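Briswood Allotments & Growers Board
Fruit and Veg > General chat

Thread: Plum tree - give up or give it one more year?

wendy_dobson
Right, I need talking out of the chainsaw. We've got a plum at the bottom of the garden, came with the house, and it had one glorious crop and then basically nothing for two summers. Last July I counted 37 plums on the whole tree and the wasps had most of those. It's a big old thing and shades half the veg beds. My husband says fell it. I keep saying one more year. Anybody brought one back from the brink?

mudandmarrows
Don't fell it! Two bad years is nothing for a plum. They flower so early that one frosty week in spring and you've had it. Do you remember if there was blossom?

wendy_dobson
Loads of blossom the first bad year, hardly any the second. And before anyone asks, no idea what variety it is. Dark red going on purple, lovely and sweet when you can get one.

Hadi Awad
Could be it wore itself out. Ours went properly berserk one summer, branches snapping, and sulked for ages afterwards. Now I thin the fruit in early summer, a couple of inches between each one, and it crops every year. It feels like murder the first time you do it but they're so much bigger.

wendy_dobson
I have never thinned anything in my life, that might be it then. Is it all right to prune now? It's the only time I've got free.

mudandmarrows
NO. Put the saw down. Silver leaf gets in through winter cuts. Wait till summer, pick a dry day.

oldspadger
Going to be the miserable one here. If it's shading half the plot I'd have it out and put in something on a dwarfing stock. You can buy a very good plum at the market for pennies and you can't buy back your veg beds. I paid a tree surgeon 700 quid for ours and haven't regretted it once.

mudandmarrows
700!! And I don't agree about the market, they pick them hard as golf balls and they never get any flavour.

oldspadger
Depends on your market. Ours is fine if you leave them in a bowl for a few days.

Hadi Awad
I'm with mudandmarrows on the shop ones, mostly. But then I did have some decent ones out of the mixed fruit I got in last week - big dark red things with little pale speckles on the skin. Wendy, is yours anything like this? The orange was nice too, for what it's worth.
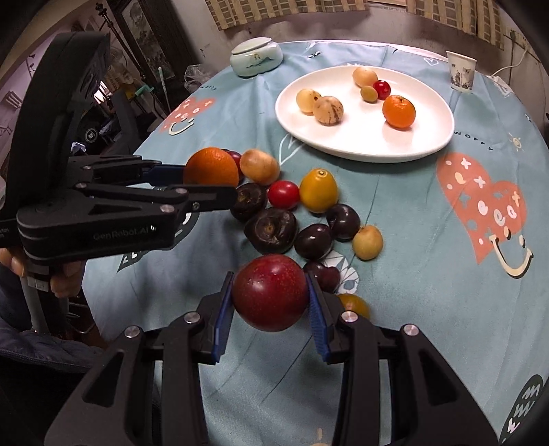 wendy_dobson
Similar colour but ours are smaller and longer, more egg shaped. Which I suppose is what I'd get for never thinning! OK, stay of execution. I'll feed it, leave the saw in the shed till July and thin whatever turns up.

oldspadger
You'll be back on here in a year asking the same thing. Get a quote in the meantime, it costs you nothing.

mudandmarrows
Ignore him. Good thick mulch, keep the grass back from the trunk, and have some fleece handy for the lower branches when it flowers.

wendy_dobson
Does fleece do anything on a tree that size? I'd need a ladder and a very patient husband.

Hadi Awad
Just do the bits you can reach. I only ever manage the bottom third of mine.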